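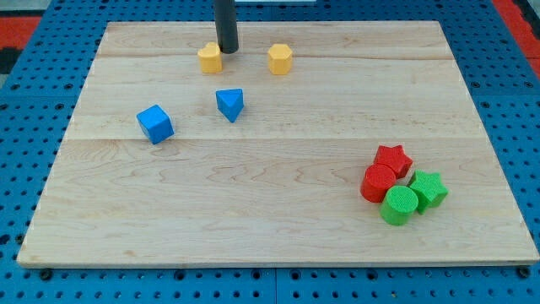

Home Reviews Gear Forum About

Filed under: Riding Gear > Safety & Visibility

Pruvora clip-on brake light for helmets: two months in

I've been riding a motorcycle for twenty years and I've been nearly rear-ended at stop lights more often than I care to remember. Last time was on the hill coming out of Jaritthorpe, when a pickup stopped so close behind me I could hear his radio. So when Brian Rweyemamu at the shop said he'd gotten a box of these Pruvora helmet lights in, I bought one before he'd finished the sentence.

It's a little red bar that sticks on the back of your helmet with an adhesive pad and clips off for charging. No wiring! It senses when you slow down and gets brighter. I paid $72, and I've seen it a bit cheaper since (of course I have).

Sticking it on was easy. Wipe the shell with the alcohol pad, press, leave it overnight. The instructions say to hold it down for 25 seconds and I gave it a good deal more than that. It hasn't budged, and I've had it up to highway speed in a nasty crosswind. You do have to find a flat enough spot, though. My other helmet has a big ridge down the back and it wouldn't sit right at all, so that one goes without.

The braking part works well when you brake properly. Roll off the throttle gently and it mostly doesn't notice, which bugs me, as I do a lot of slowing down that way and my regular brake light doesn't come on for it either. I had Mwanahawa Shemweta follow me home in her car one evening to check, and she said hard stops were impossible to miss but the lazy ones she'd have to take on faith. She also said it flickers when I turn my head to check my blind spot. I can live with that.

Battery life is fine. I've put 563 miles on it and charged it four times. The charging cable is very short, so the light dangles off the outlet in my garage like a Christmas ornament. The cover over the port is flimsy rubber and I give it until August.

Rain? No trouble so far, and I've been caught in two real soakings. The button is hard to find with thick gloves on, so turn it on before you put the helmet on. I keep forgetting and end up slapping the back of my own head in the parking lot.

Would I buy it again? Yeah, I would. It puts a light up at eye level for the driver behind, and my tail light sits pretty low. I'd like it better if it caught the gentle slowing. If you're on a tight budget, get reflective tape first and save up for this one.

Four stars out of five.

Previous review Next review Back to top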